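About Humville Folding & Laundry School

Home | Classes | Prices | About us | Find us

We teach people to deal with laundry. Sorting, folding, putting away, and getting rid of what should have left the house years ago. Classes run in Humville, in the old Nakpan Dry Goods building, second door past the loading dock. We have been at it since 2000, when Evdokia Kontogiannis started with an evening class in her own front room and a stack of towels borrowed from next door.

Most pages like this one would tell you that a tidy closet will change your life. We doubt it. We have had students with beautiful closets and miserable jobs, and one very cheerful man who kept his socks in a salad bowl. What a class can do is get a load of washing off the couch on the same day it came out of the dryer. If you want more than that from a pile of shirts, there are other schools, and they charge more.

What we teach

The basic course is 2 evenings. On the first you fold flat things: towels, pillowcases, T-shirts, pants. On the second you fold the things people avoid, meaning fitted sheets, hooded sweatshirts, baby clothes and anything with a slippery lining. Bring your own laundry. We used to hand out practice shirts, all the same size and all well behaved, and students went home and found that their own clothes did not act like that.

We don't teach one correct fold. Evdokia likes thirds, Maribeth Pascual likes halves and then thirds, and they have been disagreeing over it for as long as they have worked together. You will see both and pick one. If you already have a way that works and your drawers shut, keep it and save your money.

We are also not convinced by standing clothes up on edge in the drawer. It looks great on the day. It works for people who own few shirts and take them out carefully. With children in the house we give it a week.

Who we are

Evdokia worked for a hotel laundry before she opened the school, and she still can't walk past a badly hung sheet. She teaches the fitted sheet evening. Maribeth joined as a student who argued, and was asked to come back and teach. She runs the family classes and writes most of what you read on this site, including this.

Classes are capped at 19 people. We tried more one winter and ran out of table.

Things we get asked to sell

We don't sell folding boards, drawer dividers or label makers. A few years ago we tested the Prusero folding board for a full term. It made very even stacks. It also took up half a shelf, and by June everyone had gone back to using their hands. The Corura divider set was fine if your drawers happened to be the right width, and ours weren't. We get a small number of offers every month to recommend products here, and the answer is no.

You do need a flat surface that is big enough, and you need something to carry the clothes in. A bed is too soft and too low, and your back will let you know. A kitchen table is good once the crumbs are off it.

Price

The basic course costs $235 for a household, however many of you turn up, up to four. We know that is a lot for learning to fold. Some people read two library books and do just as well. If you come to the first evening and think it was a waste, tell us before you leave and we will give you the money back – no form, no survey. A few people have taken us up on it, and we still say hello to them at the grocery store.

Children's clothes

Small clothes are the ones we are asked about most, and we remain suspicious of anyone who says they have them solved. They are short and wide, the sleeves go everywhere, and the prints make it hard to see where a crease should be. Take a lavender top covered in little purple cat faces: with the lower part spread flat and the upper part still bunched up, the rows of cats at the bottom are easy to follow, and the rest is guesswork until you pull it straight. So smooth the whole thing before you fold any of it, starting from whichever end is worse. Keep the basket on the table beside you, as with the pink one and its gray handles, and leave it empty until the first piece is done – a basket that is half full of unfolded things tends to stay that way.
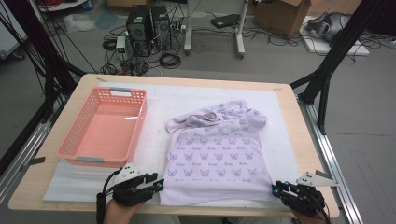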